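31/05/2022

Well, the key board is finally a thing! I've been going on about it since the hall got its new floor and I'd half given up, but today I had a free afternoon, a roll of tape and no excuse left. The proper hook rail from Brallano was 58 pounds, which is silly money for somewhere to hang keys, and I'd have had to drill for it. I can't be trusted with a drill (the bathroom shelf still slopes).

So I went for the big marble-look board instead. It came from the Adetti clearance place back when I thought it would make a table top, and it's been in my way ever since. I do love the pattern though, all those rusty orange veins wandering across the pale grey. It cheers me up every time I come in with the shopping.
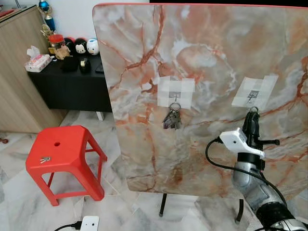 Hall diary, by the one who always loses the keys

Two hooks up, on white patches with tape over tape over tape. It's not elegant. I put the second one higher and further to the right, which I'd like to say was a design decision, but really I just stuck it on and then didn't fancy peeling it off again. One bunch is hanging on the left hook already and I keep going past to look at it, daft as that sounds.

The red stool has been the key place up to now, and a rotten one. Things slide about, and there's that hole in the middle of the seat, just right for dropping something small through. I lost the shed key that way last July and spent a whole Sunday with the cushions off the sofa before it turned up on the floor. I'm keeping the stool, mind. It's the only thing I can sit on to do my boots up.

The black cabinet is next. The top of it has become a dumping ground again and I've promised myself one shelf a night, starting tomorrow, or Thursday if tomorrow's a long one. I found a Hesetti voucher in the drawer with 22 pounds on it, so that might do for a basket.

Must ring Ntuli about the spare for the back door before they shut at five. And get more tape, I've used nearly the lot.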